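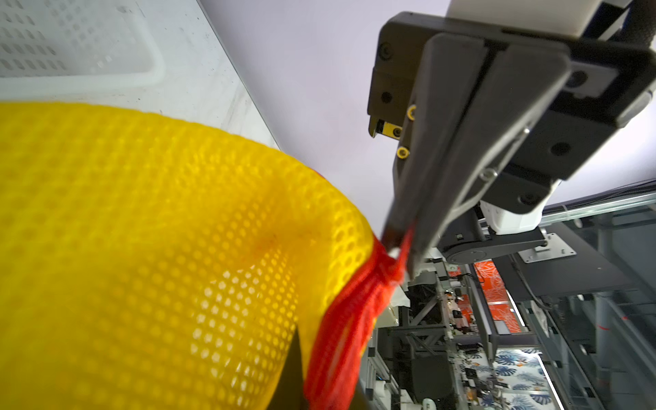

How full may I fill a mesh laundry bag before I close it?
Fill it to two thirds at most. The clothes need space to move in the water, and an overfilled bag puts strain on the cord and on the knit netting.

Section 4. Using the Tunditix mesh bag with drawstring

4.1 Before the first use
1. Take the bag out of its packing and open the mouth fully with both hands.
2. Check the netting for pulled threads. Small round openings are part of the knit and are not a fault.
3. Wash the bag once alone, without clothes. The red trim can give a little colour in the first wash.

4.2 Filling and closing
1. Stand the bag beside the basket, or let it hang over the basket rim.
2. Close all zips and hooks on the clothes, and turn printed items inside out.
3. Put the heavy pieces in first. Do not exceed 680 g of dry clothes.
4. Hold the cord with one hand, close to the netting, and push the gathers along it with the other hand.
5. Pull until the mouth is shut. Some bunching of the trim is normal.
6. Tie a simple bow and tuck the loose ends inside — a hanging cord can wind itself around other washing.

Note: If the cord slips back into its channel, do not pull the netting to reach it. Work it out slowly with a blunt needle.

Caution: Keep the bag and its cord away from small children.

4.3 After the wash
1. Open the bag immediately and shake out the clothes.
2. Hang the bag by its trim, with the mouth open. Do not tumble dry and do not iron.
3. When it is dry, fold it flat and store it in the basket.

Replacement cords (length 235 cm) can be ordered from Ulora spare parts, in packs of 10.

Revised 02/04/2025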